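### From the packing room: three months with the arm

Many of you asked at the spring meeting how it goes with the robot arm at Driltent, so I promised to write a few words for this issue. I work in the packing room for seven years and I was not a big friend of the idea, so please read it with this in mind.

The arm takes over one part of our job: picking the sample pieces and putting them down on the table in the right order before a person wraps them. Before, two of us did this the whole shift. A normal shift has 600 pieces, and by the end of it your wrist knows the number very well. Rosalinda Agbayani, who was for a long time on this position, had to wear a support on her right hand most of last winter. She doesn't wear it now. She moved to wrapping and checking, and she told me she goes home less tired but also that the first weeks were boring for her - she missed the speed.

Henrique Tavares from Dolan comes to us for the teaching of the arm. He moves it slowly by hand through the motion, then again a little different, and the camera at the wrist records everything. For one kind of piece we needed 57 such recordings until he was satisfied. I did a part of them myself in May. It is slow work and your shoulders feel it, but it is interesting to notice how you do a thing that you never thought about.
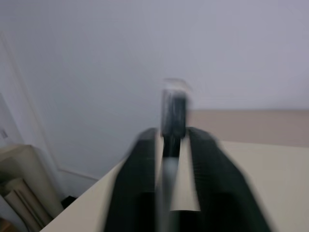 *The gripper in motion over the table, from the wrist camera.*

What changed for us in practice? The breaks are better. When the arm has a problem it stops and the lamp goes yellow, and one person is called to look. At the beginning this happened all the time and we were angry, because we had to run from wrapping to picking and back. Now there is a list on the door with who answers the lamp in which hour, and it was Jolanta Zawadzka who insisted on it. I think it helped more than the last software update.

It is still not good with thin pieces in the Priltine bags. They slide, and we pick these by hand. The management wanted to move them to the arm also before summer, but after we spoke with Kojo Kyei from planning this is postponed, and no new date is given.

About the question which everybody asks: no one from our room lost the job. One place was not filled again after a colleague retired, and I believe it is fair to say this openly. Two of us had the training for operating and now get the higher pay group. Others would like to have the same training, and the next group is open to all shifts, night shift included. You need no technical school for it. If you want to join, write your name at the office next to the time clock or speak with Imelda Rivera until the end of the month.

And please, don't leave cups on the arm's table during the break. It was cleaned twice already.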